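Spielbericht schreiben für den Verein: so mache ich das

Seit drei Spielzeiten schreibe ich die Berichte für unsere Rugbymannschaft in Sanden, und inzwischen fragen mich andere Vereine, wie ich das am selben Abend noch fertig bekomme. Also gut, ich schreibe es mal auf!

Vor dem Anpfiff
Ich hole mir die Aufstellung beider Mannschaften und tippe die Namen schon in die Datei. Bei Guérin aus Barkovier habe ich einmal den Akzent vergessen, da kam prompt Post von der Mutter. Die Rückennummern von 1 bis 22 schreibe ich links daneben, für die Einwechslungen lasse ich rechts Platz.

Während des Spiels
Notiert wird mit Bleistift, Kugelschreiber streikt bei Regen. Pro Aktion eine Zeile: Minute, Nummer, Kürzel. V für Versuch, E für Erhöhung, S für Straftritt, G für Gelbe Karte. Nach jedem Punktgewinn schreibe ich den neuen Spielstand dahinter und kreise ihn ein. Klingt pingelig, aber wer einmal zu Hause saß und auf zwei verschiedene Endstände kam (ich, im Oktober, gegen Zenham), der macht das freiwillig.

Nach dem Abpfiff
Schnell zum Trainer, bevor er unter der Dusche verschwindet. Unser Kauko Lahtinen redet ungern, deshalb stelle ich ihm nur zwei Fragen: Wann ist das Spiel gekippt? Und wer hat dich überrascht? Die Antworten schreibe ich wörtlich mit – und lese sie ihm noch mal vor.

Der Text selbst
In den ersten Satz gehören Ergebnis, Gegner und Ort. Danach kommt gleich die Szene, über die alle am Tresen reden, auch wenn sie erst kurz vor Schluss passiert ist. Die übrigen Punkte handle ich der Reihe nach ab, möglichst knapp. Mein letzter Bericht hatte 567 Wörter und war mir ehrlich gesagt schon zu lang. Für die Lokalzeitung kürze ich auf 200, da fliegt die erste Halbzeit fast komplett raus.

Zum Schluss liest Solange Lacroix drüber, unsere Schiedsrichterin, und streicht mir jedes Mal das Wort „unglücklich“ an.
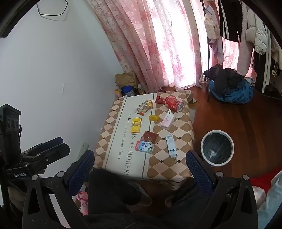
Bleibt noch die Überschrift, die mache ich immer ganz am Ende. Ein Verb muss rein, der Vereinsname auch, und wenn sie mir nach einer Tasse Tee noch gefällt, geht der Bericht online.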